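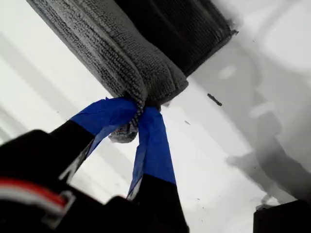 # Baltorent Releases Sondutari 12 Batch Audio and Video Converter

Baltorent today released Sondutari 12, a desktop file converter for Windows and Linux. The new version replaces the single-file queue of earlier releases with a batch engine that accepts up to 500 files per job and writes each output to a temporary path until its checksum is confirmed.

Sondutari 12 reads 54 container and codec combinations, including MKV, MOV, FLAC, OGG and WAV. Where the source codec is permitted in the target container, the program copies the stream without re-encoding. Subtitle tracks and chapter marks are carried over by default and can be turned off per job.

## Changes in this version

- Job files are stored as plain text and can be edited outside the program.
- Loudness is measured per track or per album before conversion.
- Failed items are logged with the decoder message and the byte offset.
- The command-line tool uses the same presets as the desktop window.

"Most support requests concerned long jobs that stopped on one damaged file," said Ingrid Kasprzak, product manager at Baltorent. "The queue now skips that file, records the error and continues."

The batch engine was written with Plinovach, which also maintains the program's preset library. Yufang Cui of Plinovach said the library was rebuilt for this release and holds 813 device presets.

## Availability

Sondutari 12 is available for download now. Holders of a version 11 license can upgrade at no charge through July. Bennani handles volume licensing and reseller orders.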